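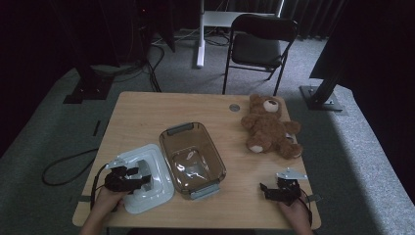

On loan at Portela: the Tarkell two-hand kit

Sunday, June 3, 2018

Several of you wrote in after the last newsletter wanting to know more about the Tarkell kit, and a couple of you wrote twice, so I've taken the hint. We have it at Portela on a two-week trial from Skekon, the company that makes it, and I've spent more of my evenings with it than I had planned. Supper has been late all week. What follows is longer than our usual product notes, so get yourself some coffee.

For anyone who came in partway through the conversation, the Tarkell is a pair of grippers that you hold in your own hands. You do a job with them at a table, any ordinary picking up and putting down sort of job, and the kit records what the fingers did and what the little cameras on the tools saw. Later on you can use those recordings to teach a robot arm fitted with the same fingers. Those of us who have spent a whole afternoon steering an arm with a joystick just to get a cup onto a saucer will see the appeal right away! Your hands already know how to do it, and the Tarkell lets them get on with the job.

Now, what you get. The box holds both grippers, their cables, two table clamps, a setup guide that runs to 36 pages (I read every one, and you can safely skip the first chapter, which is mostly welcoming you to the family), and a license for the recording software. The grippers are black, compact and rather square in the fingers, with a white mounting plate on top for whatever you want to fasten there. I was glad to see that plate. Our older loaner from Brastent had nowhere at all to put anything, and we ended up with a great deal of tape on it, and then with a great deal of tape residue, and a somewhat stiff note when we sent it back.

Setup took me most of one evening, though I should admit that a good part of that was me looking for the right outlet. The cables are 13 feet long, which sounded like plenty until I had run them down off both sides of the table and over to the computer. If your computer sits on the far side of the room you will want to move it. I'd also suggest giving some thought to which side each cable drops from before you begin. Let them fall away outside your elbows, left cable off the left edge and right cable off the right, and you'll forget they are there. Bring either one across the middle and you will be lifting it over your work all night long.

Then there's the matter of what to practice on. The guide suggests blocks, and blocks are fine, but I think people get bored with blocks very quickly and bored people make poor recordings. I like a mix of things that ask for different grips. Something stiff with a lip or a rim, like a tray. A container with handles, so that you have to decide whether to go for the handle or the wall. And something soft - a teddy bear is very good for this, as it happens, because you can squeeze it anywhere you like and it will still give you a different answer at the belly than it does at the foot. You learn a lot about your own habits from a bear. Mine is to squeeze far too hard, every time, and I could see it plain as day in the playback.

The two-handed part is what sets this kit apart from the single grippers we've tried, and it's also where you should expect to feel clumsy. Moving a tray with both tools is a different skill from moving it with your fingers. You can't feel the rim, so you have to watch for it, and your eyes can only be on one side at a time. My first evening was a lot of one hand waiting politely for the other. By the third evening they had started to cooperate, and I'd stopped holding my breath. If you bring a friend who has never tried it, please be patient with them for the first half hour, and don't hover. I hover, I know I do, and I'm working on it. 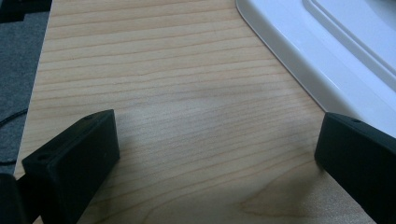
The view from one of the grippers, fingers wide open over the tabletop.

That tool's-eye view deserves a paragraph of its own, as it's the part of the Tarkell I've grown fondest of. You get both fingers in the picture and the stretch of table between them, so when you play a recording back you can tell right off whether you were lined up on a thing or coming at it crooked. The picture is close enough that the wood grain shows. What it can't give you is much sense of the rest of the table. An object off to one side may show up only as a corner or an edge, and I found it took some practice to work out from playback where I'd been. Saying out loud what I was about to do, before each take, helped a good deal, and then I wrote it on a pad too. (The software has a notes box, but it closes when you press record. I've told Skekon.)

Lighting matters more than I expected. We get strong late sun on one side of the building, and in my first few recordings there was a bar of glare marching over the table as the evening went on. Soft, even light is much kinder. Shiny plastic is the worst offender for reflections, so if you mean to work with trays and tinted containers, draw the curtains first and then turn your lamps on, and do a short test before you settle in for the long haul.

A few complaints, so that you don't think I've been hired. The grippers get heavy. They don't feel it when you pick them up, and I remember thinking how light they were, but after a long session my forearms had opinions. I'd plan on short stretches with a proper break in between. The trigger on the left one is a shade stiffer than the right, and I can't say whether that's our pair or all of them. The software wants to be restarted if you unplug a cable, even for a second, and it won't tell you so. It simply stops listening. I lost a very nice run with the bear that way and was sore about it until bedtime.

Skekon has been pleasant to deal with. I wrote to them with a list of questions that I'm sure was too long, and I had a reply the next morning that answered every one, including the one about whether the fingers can be swapped. They can, and a softer set is supposed to be out in August. I'd like to try those before anyone here makes up their mind about buying, since my squeezing problem might be partly a hard finger problem. Or it might be me.

As to whether we ought to buy a kit for Portela, I lean toward yes, with the softer fingers, and I would rather rent for a while first. Skekon does offer a monthly rental and will put some of what you've paid toward the purchase if you decide to keep it. Brastent rents too, but only the single gripper, and after this week I wouldn't want to go back to one hand. If your work is all small parts and one-handed picking, you may feel differently, and the Brastent tool is the lighter of the pair. I'd be happy to hear the other side of it from anyone who has spent real time with both.

The Tarkell is here until the end of the trial, and the table is set up whenever the room is open. Put your name on the sheet by the door if you'd like a turn, and leave yourself enough time to be bad at it for a while before you get good. Wear sleeves that don't flap. If you have something at home that you've always wondered about picking up with a gripper, bring it along, so long as it's clean and doesn't spill. Somebody has already asked about a bag of marbles, and I'd like a little notice before that one so I can move the chairs.

Recordings from your session can go home with you on your own drive. Please label them with the date and what you were working on. I've been naming mine "bear" and "bear again," and I can no longer tell which is which.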